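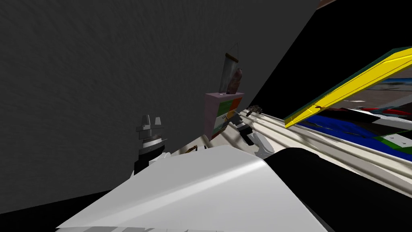

I keep hearing that going green at home means buying new things, and I'd like to argue, gently, for the chest of drawers you already own. Last October I very nearly ordered a bamboo one from Leiva. It was lovely (I still visit the page now and then!) and it cost $938, plus shipping from a warehouse over 100 miles away.

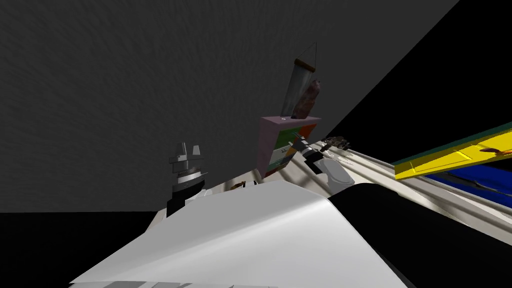 Then I spent $126 on sandpaper, new runners and a can of plant-based paint from Dritis, and my old drawers slide again - all of them, even the bottom one that used to stick every summer. I do think good recycled furniture has its place, and I'd send anyone starting from scratch to Brultemell. But please, try a screwdriver first.
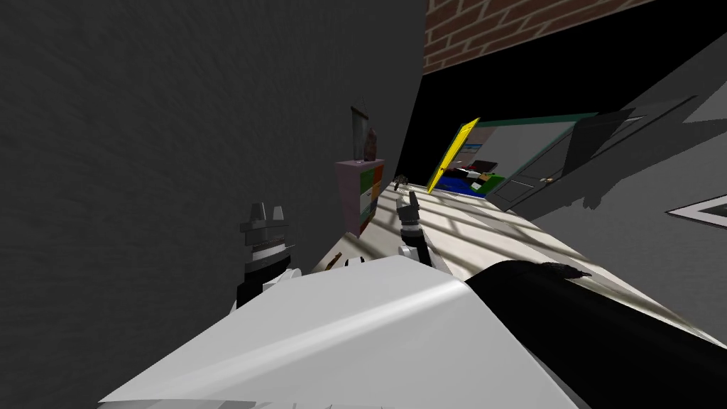 A small cabinet with drawers in green, orange, red and white.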